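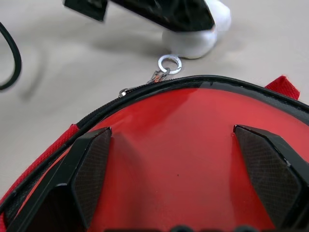 Sidness, October

Gripper comparison, bench 2: pre-run checks and comments
Filled in by Ulises Riquelme

1. Finger pads clean, crosshatch not clogged. YES. Wiped both. The cloth came away the colour of old tea.

2. Finger tips free of chips. YES on the Vandgate pair. The Prirnell pair has a nick on the left tip, the same nick as last month, reported in the same box.

3. Wrist camera sees both fingers and the target. YES. With the red zip case this close, it sees very little else. The shine on the lid throws a highlight near the top right, so turn the lamp down before blaming the exposure settings.

4. Target object fit to use. YES. Zip shut, ring lying clear of the rim. One dark speck on the lid. I am told it's useful for focusing.

5. Cables clear of arm travel. SEE COMMENT. Black cable looped on the table at the far left. Out of reach on paper. Tape it down anyway.

6. Grip force limit set. YES, 26 N on both pairs. The Woldegiorgis controller arrives set to 400, presumably for customers who dislike their luggage.

7. Stop button tested. YES, twice, once on purpose.

8. Approach speed matched between pairs. NO. Prirnell was still on the old profile. Corrected, 24 mm/s for both.

Outcome: fit to run after item 5. Replace the Prirnell left finger before anybody quotes its scores at me.

Next check: when the pads are changed, or when somebody borrows the lamp again.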